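Informe de avance - programa de cocinas comunitarias Idura
Para: Fundación Skarkusell
Periodo: segundo semestre, cierre a primeros de diciembre

Resumen rápido porque el informe largo va con la justificación económica. Vamos bien en formación, regular en compras, mal en el local de Morin. Detalle por partes.

Formación. Terminados los 4 talleres previstos: conservas, menú semanal con legumbre, manipulación de alimentos y lectura de etiquetas. Unas 200 inscripciones entre todos, con bastante gente repetida. El de conservas se llenó enseguida y hubo que dejar lista de espera. El de etiquetas flojo, horario malo (coincidía con la salida del colegio). Para el año que viene lo pasamos a la tarde-noche y lo juntamos con el de menú semanal.

Materiales. El recetario está maquetado, falta revisar las tablas de alérgenos. Dos recetas retiradas por el precio del aceite. La versión en letra grande sale a la vez, no después como poniamos en la solicitud. 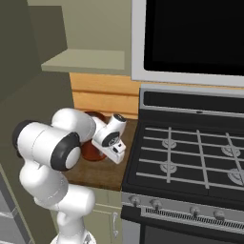
Encimera oscura y cocina de gas negra, con el brazo blanco al lado.

Compras. Ollas, tablas y cuchillos recibidos. Las balanzas no, el proveedor de Nukadstead ha cambiado el plazo dos veces y ya hemos pedido otro presupuesto. Si sale más caro lo compensamos con la partida de transporte, que va sobrada. Necesitamos vuestro visto bueno por escrito para mover ese dinero - lo pedimos en correo aparte.

Local de Morin. Sigue pendiente la licencia de salida de humos. El ayuntamiento pidió un plano nuevo, se entregó, ahora piden la firma del técnico en todas las hojas. Mientras tanto los grupos de Morin van a Nukadstead en autobús, 70 personas apuntadas, asistencia real algo menor. No es sostenible en invierno. Plan B: alquilar por horas la cocina de la escuela, tenemos el precio pero no el contrato.

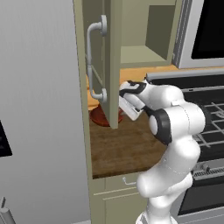

Última modificación de esta página: 7 dic. 2022

Gasto. Ejecutado el 90 por ciento de la partida de formación. Equipamiento por debajo por lo de las balanzas. Personal según lo previsto. No hay desviaciones que requieran modificar el convenio, salvo el traspaso ya comentado.

Encuestas. Pasadas en papel al final de cada taller. Lo que más se repite: más práctica y menos charla, raciones para una o dos personas, algo sobre congelar bien. Lo del congelado lo metemos ya en el primer taller de primavera. Varias quejas por el frío en la sala de Nukadstead, avisado el centro.

Pendiente antes de cerrar el año:
- facturas de imprenta (falta una, reclamada)
- firma del anexo de Morin
- hojas de asistencia escaneadas, las del taller de conservas estan incompletas
- fechas de los talleres de primavera

Lo que os pedimos: respuesta sobre el traspaso antes de las vacaciones y confirmar si el logotipo de Skarkusell va en portada o en contraportada del recetario. La imprenta cierra pedido en diciembre y sin eso no podemos mandar el archivo.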